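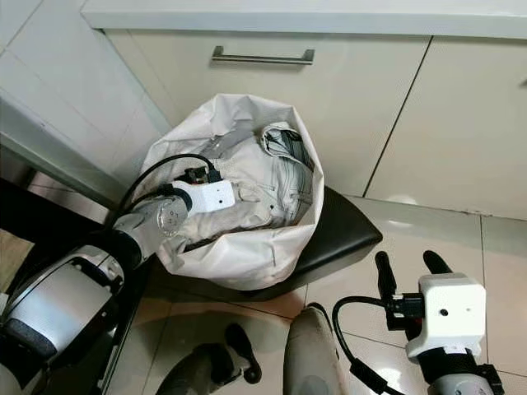
The Clileck is a two-armed home helper you can hire by the month, and I've had my hands on one (well, near one) for long enough now to have opinions! I first asked Nedach for a trial back in November and was told there were 300 people ahead of me, so when Kirsty Farquharson rang from their hire desk I said yes before she'd finished her sentence. I went straight for laundry, the job I hate most. The bag went on the black padded seat in front of the kitchen drawers, open at the top with the rim rolled outwards, and in it were beige trousers, something with grey and white stripes and a silvery bit of fabric poking out at the side. I always roll the rim down now, by the way. A floppy bag that closes over its own contents is a pain for me to unpack, never mind for a pair of grippers.

Posted May 22, 2021
Filed under: Home Tech > Hands-On > Gallery

I'm keeping this one light on words and putting the longer write-up in next month's post, but a few of you asked about the price so let's get that out of the way. The monthly hire is £256, with a £75 set-up visit on top the first time. You can cancel after the first month. I think that's a lot of money for a thing that helps with washing, but then I added up what my sister pays for her ironing service and went a bit quiet.

The set-up visit was lovely. Kenna Gillies came out with the kit and talked me through the stop button, the charging and the tablet menus, and she stayed for two cups of tea while I asked the same question about the wifi three times over. The tablet is the weak spot for me. The menus are slow, and "soft items" is hidden two screens down under a heading called Room Tasks – why? I've written it on a sticky note.

I was also surprised by how much I had to tidy up my own habits. I'm a stuffer. I stuff things in bags and drawers and hope for the best, and the Clileck guide asks you to leave a wide opening and a clear bit of floor on both sides. My floor has never been so clear!

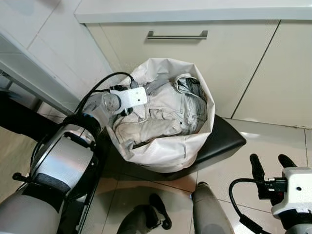
What I liked and what I didn't

The reach is good. With the bag up on a seat the left arm can come in right over the top of it, and I'd much prefer that to having it stoop to the floor. Folded jeans in a paper bag are a fair test too, I think, as denim is heavy and paper crumples if you so much as look at it.

Noise is fine. I could hear the radio over it with the kitchen door open, and the dog slept through most of the first morning.

Speed, hmm. If you're used to whipping through a basket of washing during the adverts, you'll want to go and do something else. I did the crossword.

The cables bother me a little. They loop up over the arms and I kept wanting to tuck them in. Kenna says to leave them be, so I've left them be.

I did look at the Vanham as well, which is cheaper at £198 a month, but it only has the one arm and the waiting list was closed when I tried. If anyone reading has had one at home, please tell me how you got on with towels!

Next up is bedding. I've put it off twice already because of the king-size duvet cover, but the hire runs for a while yet and the cover isn't going to change itself.

41 shares
17 comments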